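Household Service Skills, Unit 5
Clearing the table: sorting what is left after a meal
Handout prepared by Yến Bạch

Please read this handout before the practical class. Bring it with you, printed or on your phone. The words in the glossary at the end will be used in class without explanation.

1. What we mean by clearing

In the first four units we worked with clean things: laying the table, folding, storing. From this unit we work with used things. Clearing means that every object on the table goes to the place where it belongs next. Some objects go to the sink, some go back on the shelf, and some are waste. The work looks simple, but many students lose time in it, mostly by picking up an object before they have decided where it will go.

In the course we use four groups.

Waste: packets, tissues, paper, food remains.
Wash: everything that touched food or a mouth.
Wipe: trays and mats that are only dusty or have crumbs.
Return: clean things that were not used.

A thing can change its group. A tray with dry crumbs belongs to Wipe. The same tray with sauce on it belongs to Wash. When you are not sure, choose Wash.

2. Before you touch anything

Stand in front of the table and look from left to right, one time, slowly. Say the groups to yourself in your own language if this helps you. I still do it in Vietnamese.

Decide where your empty tray will stand. The middle of the table is usually best, with the waste on one side and the clean or washed dishes on the other side. In this way the dirty things do not travel over the clean ones. Noura Harb, who taught this unit before me at Tunstall, asked her students to keep one hand for waste and one hand for dishes. I do not make this a rule, but try it once and see if it suits you.

3. Small dry remains: rice, crumbs, seeds

Rice is the most common problem in our practical class. Cooked rice sticks to the surface and uncooked rice jumps. Both go into corners. The steps are these.

a) Leave the tray on the table at first. If you lift a flat tray with a low rim while the grains are spread out, they will run to one side and fall.
b) Push the grains into one pile, from the rim to the center. Begin with the corners.
c) Take away the larger part of the pile.
d) Tilt the tray over the waste container and brush out the rest with a soft dry brush or a folded paper towel.
e) Look at the tray from the side, against the light. On a black tray white rice is easy to see, but salt and fine crumbs can be seen better from the side.

Do not use a wet cloth before step e. The wet cloth makes the starch sticky and you will need more time for the same tray.
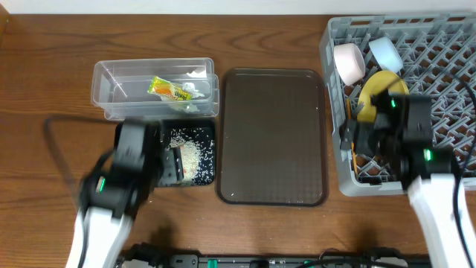
Figure 1. Three stations on a wooden table: remains and waste at the left, serving tray in the middle, dish rack at the right.

Look at the order of the stations in Figure 1 and compare it with section 2. The packet and the crumpled paper are kept together in the clear container, and the tray with the rice is next to it. The cups and the plate have their own rack at the other end. For a left-handed person you can turn the order around, but keep the large tray between the two sides.

4. Packets and paper

Snack packets should be emptied before they go to waste, also when there are only crumbs inside. Hold the packet by the bottom corners and shake it once over the container. Then fold it flat.

Used tissues are taken last, and you wash your hands after them. If a tissue touches a clean dish, the dish goes back to Wash. A clear container is useful for collecting because you can see if a spoon or a cap went in by mistake. Every term we lose some spoons in this way. Look through the wall of the container before you empty it.

5. The dish rack

Put plates in first, standing, with the front side facing all in the same direction. Cups go upside down, or leaning if the rack has no flat part. Leave some space between the cups so that the air can pass. A full rack should not be carried across the room. Bring the dishes to the shelf in two or three turns on the serving tray.

The serving tray itself is wiped on both sides. Students often forget the underside, and then the table has a ring.

6. The table surface

Wipe a wooden table along the grain, with a cloth that is damp but does not drip. Start at the far edge and come toward yourself. Catch the crumbs in your other hand at the edge of the table. Dry it afterwards with a second cloth. We have the gray Privholm cloths for wiping and the white ones for drying. Please do not mix them in the laundry bag.

7. Practice for the class

Work in pairs. Each pair receives 200 grams of dry rice, one flat tray, one container with waste and one rack. One person clears and the other person watches and writes notes. Then change roles. The watching person does not speak during the work.

Write down:
Which object was picked up first?
Was any object put down in a place and then moved again?
Did any grains fall on the table or on the floor?
Which group was the most difficult to decide?

Speed is not graded in this unit. It will be graded in the next one.

8. Glossary

rim: the raised edge of a tray, plate or container
grain (1): one single piece of rice
grain (2): the lines in wood
crumpled: pressed into an irregular ball, for example paper
to tilt: to lift one side so that the thing is not level
remains: food that is left after eating

Homework: clear one real table at home and write half a page about it. Use at least four words from the glossary. Hand it in at the start of the next class, in the box beside room 281.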